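8 September 2023
Xinyi Jiang

On the rebuild times Pluden posted in March:

> We moved the lightmap bake to the new build box and a full pass
> still takes 28 minutes. Memory is fine. CPU sits at 200 percent
> and stays there, which looks like two threads. Has anyone got
> Plerkus to use more than that? Also, the seams on flat panels are
> back. They were gone in the last release and I did not change
> the texel density.

Two separate problems, I think. I'll take the threads first.

Plerkus reads its worker count from the project file and ignores the command line if the project file has any value at all. The old template shipped with the value set to 2. Delete the line completely. Setting it to 0 does not mean "auto" in this version – it falls back to 1, and you will be worse off than before. After you delete it, remove the cache directory as well, or the scheduler will reuse the old partition table and you will see no change.

On our side the same fix brought a full pass down far enough that I stopped running it overnight. I don't have a clean number for you, as I changed the sample count the same afternoon.

The seams are harder. Shen's patch from the spring changed how charts are padded. Padding used to be set in texels at the final resolution. Now it is set in texels at the resolution of the first mip, and anything packed into a smaller atlas gets less than it needs. Large flat surfaces show it first, and they show it most where light falls off slowly across them. Hard-edged materials hide it.

What I would try, in this order:

1. Set chart padding to 4 and rebake one room only.
2. Turn off atlas merging for anything with a side over 2,000 units.
3. If the seam moves when you do step 2, it is padding. If it stays put, check the normals on import.

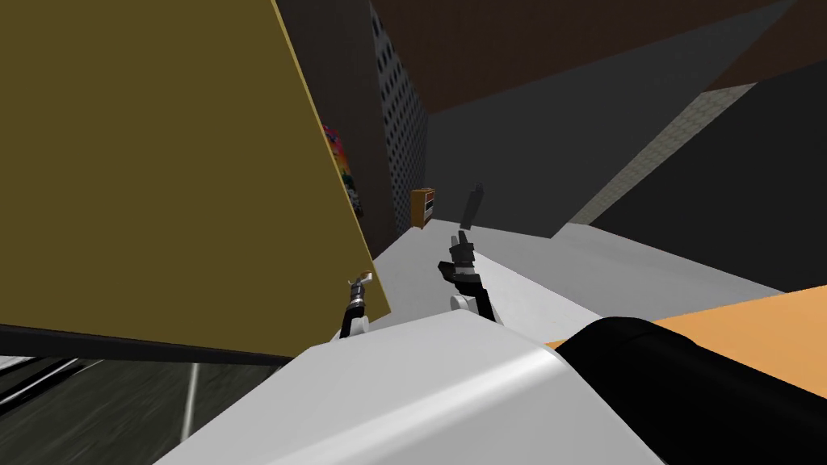
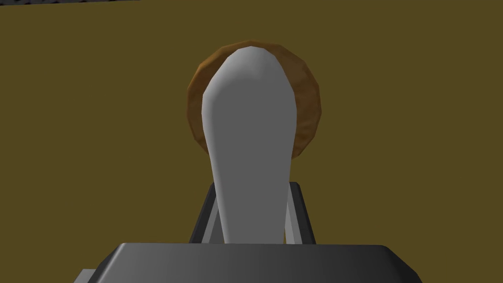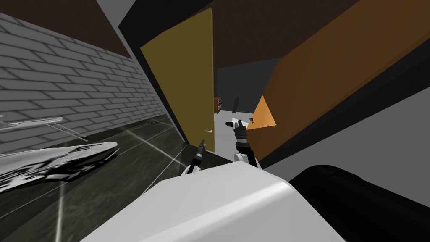 Three renders from one interior, large flat panel in the first, brick wall in the third.

On normals: the Fatell exporter splits vertices along material borders even when smoothing is on. The split is not visible in the modeling view. It does show up in the bake as a line one texel wide, and people tend to report it as a padding seam. Export with "keep shared normals" checked, then compare vertex counts before and after. If the counts differ by more than the number of border vertices, something else is splitting them and I would like to see the file.

One more item, unrelated to the above. The denoiser now runs before dilation instead of after. If you clamp at 60 in the tone settings you may get dark fringes on narrow charts. Raising the clamp hides them but does not fix the ordering. I have a small patch that swaps the two passes back. It applies to the current branch with one conflict in the makefile, easy to resolve by hand. I can post it if there is interest – it needs a second pair of eyes on the 16-bit path before anyone merges it.

Xinyi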